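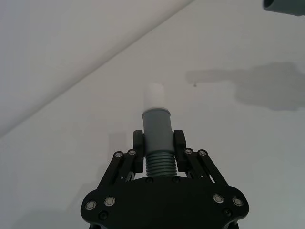 Notebook, Friday, 9:40 a.m.
Subject: weekday lookup, Purkine date module

Started from the bug Shahnaz Biswas filed against the Lernton build. The day-of-year page gives the right weekday for March through December and the wrong one for January and February, leap years only. Off by one, always a day late.

Cause found before lunch. The month offset table is the common-year one. The code adds the leap day as soon as the year divides by 4, for every month, when it should be added only after the end of February. Common years never touch that branch, so the old tests all passed.

Two ways to fix it:
Count January and February as months 13 and 14 of the previous year (the usual congruence method), or
keep the table and subtract one when month is less than 3 and the year is leap.

Went with the second. The congruence version is shorter but the Juhl export reads the day-of-year value from the same function, and shifting the year there breaks the "days remaining" line. Did not want to touch Juhl today.

Century rule checked separately. 1900 is treated as common, 2000 as leap. Both correct. Dates before the Gregorian changeover still return a weekday with no warning. The Cloltthorpe parish list has entries from the 1740s in Old Style, so the weekdays printed for those are wrong for a different reason. Needs a calendar flag on the record. Separate ticket.

Test run after the fix: 18 dates, hand-checked against a printed perpetual calendar. All match on weekday. Days remaining is wrong on one, December 31 of a leap year, which prints -1. The total is hard-coded at 365. Changed to use the leap test.

Second run, 2:15 p.m. All 18 clean.

Also looked at the age line. It subtracts years only and ignores whether the birthday has passed, so a person born in November reads a year too old for most of the year. Shahnaz wants it computed at page load. At the moment it is stored when the page is built and goes stale. Left as is.

Open:
Old Style flag for Cloltthorpe.
Age line, see above.
Rebuild the January and February pages at Lernton, leap years only. More than 6 hours on the old machine, so start it Friday night.
Ask whether Juhl caches day-of-year.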